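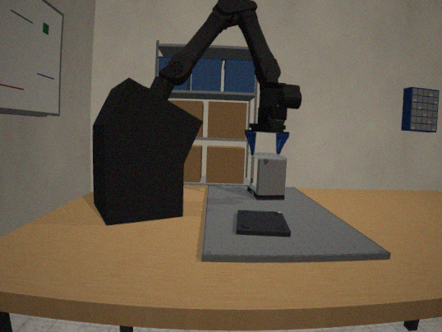 Zerouali wrote in after the last edition to ask why a section on good practice spends so long on the rules for a cell that exists only in simulation, where the worst injury available is to one's pride. Fair enough. The rules are the same ones you will need on the real floor, and bad habits export very well.

Section 4. Before You Run a Pick in Trerix

Numbered steps are meant to be done in order. Yes, even by you.

1. Load the Sornaswood cell and check that the arm's base is outside the work mat.
2. Set the approach speed to 40 percent or lower. The slider goes higher. Leave it there.
3. Open the gripper fully before you bring it down over the part.
4. Lower in a straight line and stop with the fingertips near the top of the part.

CAUTION: Do not steer the wrist sideways while the fingers are beside the part. The simulator will let you. A real gripper will send you an invoice. 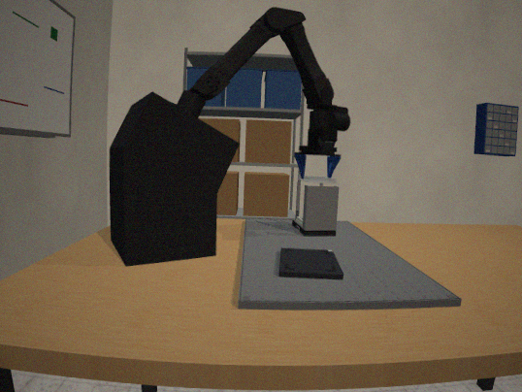
5. Check the clearance on both sides, then lower to grip height and close slowly.
6. Lift straight up before moving toward the drop point — no diagonal shortcuts, however elegant they look on the path preview.

NOTE: Save a run log every time, including the runs you would prefer to forget. Jastance keeps up to 13 logs per cell and then overwrites the oldest without a word of apology.

7. If a run fails, change one setting and repeat it 3 times before touching another.

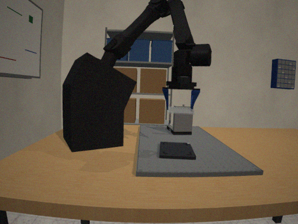
Can I skip the slow run if the program worked yesterday?
Only if nothing in the cell has changed, including the part, the gripper settings and the software version. Check all of them first, by which time the slow run would have been over.

8. Return the arm to its home position and close the log before you leave the cell.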